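Lotdale and Stustia Sign Three-Year Friendship Accord

2/15/25

It's signed! After more than a year of letters, late-night video calls and one very long argument over a comma, Lotdale and the lakeside city of Stustia are officially partner cities. The two mayors put their names to the accord in the old customs hall in Stustia, with our delegation of 14 lined up behind them trying to look dignified (several of us were in tears, and I'm not ashamed to say I was one of them).

Regular readers will know how this started. A school choir from Stustia got stranded in Lotdale by a rail strike, families here took them in, and the thank-you notes never really stopped coming. From there it went to a pen-pal program, then a visit by their deputy mayor, then a formal letter of intent, and now a proper agreement with both city seals on it. I've worked in the international office for a good while and I've seen plenty of friendship letters go into a drawer. This one has dates, money and names attached, and I couldn't be happier about it.

What's in it

The accord runs for 3 years and can be renewed by a vote of both councils. The biggest piece is the student exchange. Up to 300 high school students from the two cities will take part over the life of the agreement, staying with host families for two weeks at a time. The first group from Lotdale leaves this summer, and the Stustia students come to us in the fall, in time for the harvest parade.

Then there's the municipal staff swap, which I think people are going to love once they see it working. Each city will send 3 employees a year to work in the other's departments for a month. Our water people are already fighting over who gets to go first. Stustia rebuilt its whole storm drain system after the lake floods, and they've offered to open up everything: the plans, the costs, the mistakes. In return they want to see how we run the bus passes for seniors, and they had more questions about that than about anything else on the agenda.

The trade section is shorter. Both cities will help small businesses find partners on the other side, mostly by sharing directories and translating the basic permit rules. It doesn't touch tariffs or customs, which are matters for the two national governments, and the lawyers on both sides were careful to say so in the first paragraph. There is also a promise to hold a joint meeting every January, alternating cities, where each side has to report in public on what it has done and what it hasn't.

The comma

I promised a few of you the story. In the English text, a comma in Article 4 made it sound as if host families would be paid by the visiting city. In the other version, it was the host city. Our negotiators and theirs spent most of an afternoon on it, very politely, until Abdelkrim Farouk, who headed our side of the talks, suggested taking the sentence out and starting over. The new sentence says each city covers its own host families. It has no commas at all.

"I have been at bigger tables than this one," Abdelkrim told us on the train afterward, "but I have not been at many where both sides wanted so badly to get to yes."

He also asked me to mention the interpreters, who worked two full days with hardly a break, and he's right. They were wonderful.

Two thoughts from the council

Not everyone voted for this, and the questions raised at our council meeting were fair ones. Some members worried about the travel budget. The city's share is capped, council gets a full accounting before each January meeting, and any trip that isn't in the yearly plan needs its own vote. Others asked why we were looking so far away when we've barely spoken to Hundcombe, right over the ridge, since the bridge dispute. Point taken! The mayor has written to Hundcombe and suggested a meeting this spring. I'll report back as soon as there's an answer.
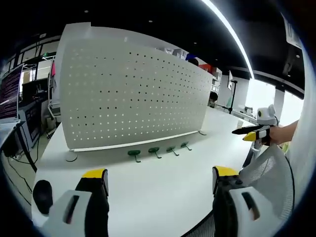
A desk and its perforated divider.

Host families wanted

Now for the part where you come in. More than 400 people came to the open evening at the Lengyel Center to hear about the exchange, and the line for the sign-up table went out the door and past the bike racks. Thank you! What a night. Even so, we're still looking for homes for the fall visit, and we'd especially like to hear from families on the north side, close to the high school.

You need a spare bed, a place at the table and a bit of patience with jet lag. You don't need to speak a second language. Every adult in the home will have a background check, paid for by the city, and there's one evening of training before the students arrive. If you hosted the choir back then, please tell us on the form, as a few of those singers are old enough to come back as group leaders and they've been asking about you.

Forms are at the front desk in City Hall and at both library branches, or you can call the main city number and ask for the international office. The full text of the accord is at the library too, in both languages, and will go up on the city website once the scans are done. The delegation's report goes to council at its next regular meeting, with time set aside for public questions.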